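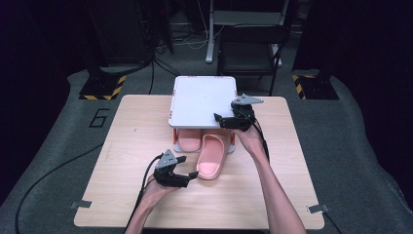 Pink slippers, one under the rack and one on its way out

I've been trying to become a morning person since April, and I have opinions now. The plan was simple enough: up at 5:30, shoes on, walk down to the Kinyua bakery and back before the rest of Trulilville has its lights on. I managed 4 mornings in a row and then slept straight through the next one (and felt wonderful, which annoyed me).

What helped most was moving the alarm to the hallway. I also stopped reading in bed, which hurt, as I was 293 pages into a big fat mystery and the vicar was looking guiltier by the minute!
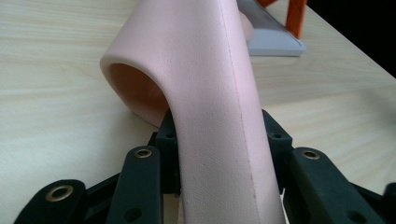 Tyyne Savolainen wrote to tell me I'm doing it backwards, that the bedtime has to move first and the alarm can follow by ten minutes a week. She's been up before six for 46 years, so I'm listening – mostly. My bedtime has crept from midnight to a quarter past eleven.

The walking part I love. I take the long way past the Brirkance footbridge, it's 2,000 steps door to door, and the rolls are still warm when I get there.

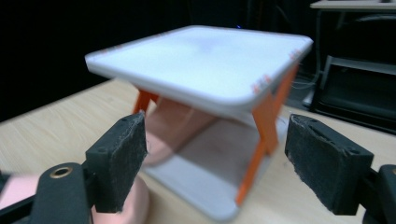 My sister thinks the whole thing will collapse the minute it's dark out in the mornings, and she has offered to bet me a month of rolls on it. I said yes. I've already bought a headlamp.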